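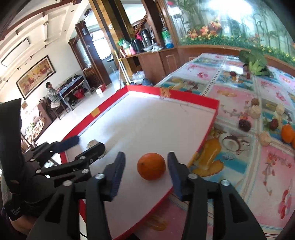 Can a two-handed robot skill be taught from demonstrations recorded in ordinary homes, with no robot present?

For simple picking and placing of food items, our results to date say it can, within limits. The trained policy handles firm round items well, handles small wrinkled ones less well, and still has trouble when both hands need the same part of the tray.

Home Projects Reports Data Contact

Walel: Two-Handed Food Handling from Home Demonstrations
Progress report to the Drinance Fund
March 2, 2020
By the Walel project team, Gunn Laboratory

Work done in this period

The period was spent on data collection and on the first full round of training. Demonstrators work with a pair of hand-held grippers, one in each hand, and each gripper carries its own camera. The jaws have the same geometry and the same ridged pads as the ones on our bench robot, so the camera views and the jaw openings carry over without a separate mapping step.

We have 559 accepted demonstrations against a target of 1000 for the full grant. Acceptance means that both camera streams are complete, the position track has no gap, and the item ends up where the task sheet says it should. The most common reason for rejection was loss of the position track, usually when one gripper passed close in front of the other. Shiny floors and glass tabletops also caused trouble in some homes. A short calibration sweep before each session has reduced this, and we now do it everywhere.

The tasks have stayed as they were in the proposal: pick one item, pick two items at once, and pass an item from one hand to the other. We use oranges, dried jujubes and a few other foods that are easy to buy and differ in size and surface. Items are put down by hand between demonstrations and we do not mark their positions.

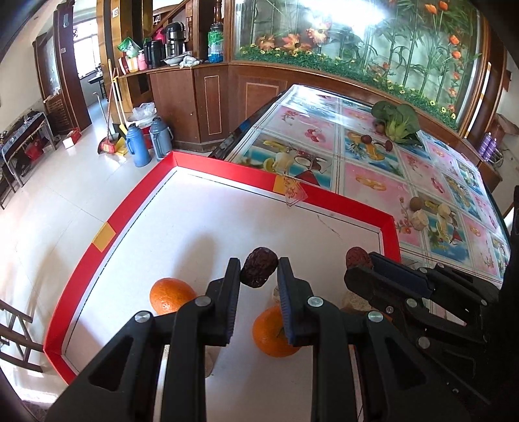
Dried jujubes held in the left and right grippers over the tray.

Results

The policy was tested on the bench robot at our Cesine site in 48 trials, using a tray and foods of the same kinds but in a room that does not appear in the training data. Single picks of oranges were reliable. When they failed, the usual cause was an approach that was too high, with the pads closing above the middle of the fruit and pushing it away.

Jujubes were harder. They are light, they move when touched, and the best grasp depends on how the fruit is lying. The policy tends to come in at one preferred angle whatever the fruit is doing. We looked at the demonstrations and found that most of our demonstrators do the same thing and then correct with a small turn of the wrist. The correction is short and the policy seems to be smoothing it out. Shortening the prediction window helped in a small test and we will repeat it on the full set.

Picks with both hands worked when the items were well apart. When they were close together one arm often stopped and waited, and sometimes both did. People deal with this by letting one hand go first, but they are not consistent about which hand. We think the mixed data is the main cause. The instructions now ask for the left hand to go first whenever the hands would meet, and new demonstrations follow that rule – the older ones have been kept and tagged.

Passing an item between hands has not been tested on the robot. The recordings are good enough to train on, but the bench arms could not be brought close enough together until their mounts were changed. The new mounts are in place.

Changes to the plan

We dropped the planned comparison with joystick control. It would have taken bench time we need for the hand-to-hand task, and the grant officer agreed to the change. The money set aside for it will go to recording sessions in additional homes. Overall spending is in line with the budget.

Next steps

Training on the tagged data will start as soon as the labels are checked. Robot tests of hand-to-hand passing are set for April. Collection continues alongside, with more of the effort going to small items and to crowded trays. The pads wear at the tips and will be replaced on both hand-held units before the next sessions, so that they match the bench jaws again.

We ask Drinance to confirm whether the accepted demonstrations should be delivered in one batch at the end of the grant or in parts. Our preference is in parts – file checks take less time that way.

Contact: Walel project office, Gunn Laboratory, Cesine | Copyright 2020 Gunn Laboratory | Back to top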